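I'd been meaning to talk to Emmanuel Mwakalinga ever since a friend forwarded me his write-up on what he calls "the rehearsal method", and when we finally got a call in the diary I spent the first quarter of an hour asking him about kitchens. He didn't seem to mind. He has spent the better part of two years building them, after all, and not one has a working tap.

Emmanuel works on simulated training for two-armed robots in a small group called Trerna. The kitchens live inside a simulator the group wrote themselves, Zevix, and the control policy they train in it is called Khan. (I asked. It's the name of a dog.) His co-author Sølve Løken joined us halfway through with a mug of something and a very bad microphone, so if his quotes are shorter than Emmanuel's, blame the microphone.

The question they started with sounds almost too simple. If you teach a robot a chore in simulation, how much of the fussy stuff do you need to get right before the lesson carries over to a real machine? Do you need the marble to look like marble? Do you need the shadows?

"Everybody has an opinion and most of the opinions are about graphics," Emmanuel told me. "People would see our early kitchens, which were basically grey slabs, and say, well, of course it doesn't work, look at it. So we made them prettier. And it helped a bit! But it helped much less than we wanted, and it cost us a whole winter."

What came out of that winter was a different idea. Instead of recording a person doing each task once, start to finish, and then varying the lighting and the colours to bulk out the data, they began chopping the recordings up. A person steers the simulated arms through a task, and the software then picks moments in the middle, nudges the objects a little, and asks the same person to carry on from there. Again and again, from slightly wrong places. That's the rehearsal part. Sølve compared it to practising the hard four bars of a piano piece, which I liked, as someone who only ever practised the opening.

"You get very good at beginnings otherwise," he said. "The arm sets off beautifully. Then it is two centimetres off at the box and it has never been two centimetres off before, so it has no idea."

They collected 700 full demonstrations for the ordinary version and then, for the rehearsal version, began with only 20 and spent the rest of their time on the restarts. Both lots went to train the same policy, with the same number of operator hours behind each. On the real arms, set up on a bench at a partner lab in Ullileo, the rehearsal version finished more of its runs on every task except one.

I wanted to know about the one, obviously.

"Stacking bowls," said Emmanuel, and sighed. "The contact in the simulator is wrong for stacking. The bowls are a bit too slippery. If you rehearse something wrong many times, you learn the wrong thing very thoroughly. We put it in the paper, we put it in quite a big table, and still people ask us as if we had hidden it."

Boxes and baskets are where the method does best, he says, and they're also what got him interested in the first place. Going in over a wall to get at something soft means the hand is close to cardboard on the way in and on the way out, and there's very little room for a sloppy approach. A lot of the restarts were taken with the gripper already down inside.
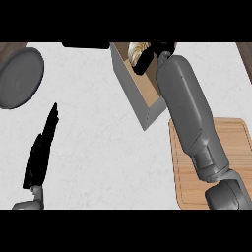
Does the robot need two arms for all this? For many of the tasks one would do, but Khan is trained with both from the start so that the idle arm learns to stay out of the way, and the group found that adding the second arm later meant retraining nearly everything.

Sølve had strong feelings on this point. "The waiting arm is also doing a job," he said. "In the early runs it drifted. It was like somebody standing behind you in the kitchen." They ended up writing restarts purely for the waiting arm, 12 of them per task, and he reckons those were the best value of the lot. Emmanuel thinks he's exaggerating. They argued about it for a while and I just let them - it was the most fun part of the call.

I asked what the operators made of it, all this starting in the middle. Apparently it's more tiring than doing whole demonstrations, as you never get the easy stretch at the beginning, and they now stop everyone after 10 minutes for a break. One operator told them she'd started dreaming about picking up rolls.

Next on the list is fixing the bowls. There's a new contact model going into Zevix, and Emmanuel wants to rerun the whole stacking comparison before anyone cites the old one. Sølve wants to try drawers. They haven't agreed on which comes first.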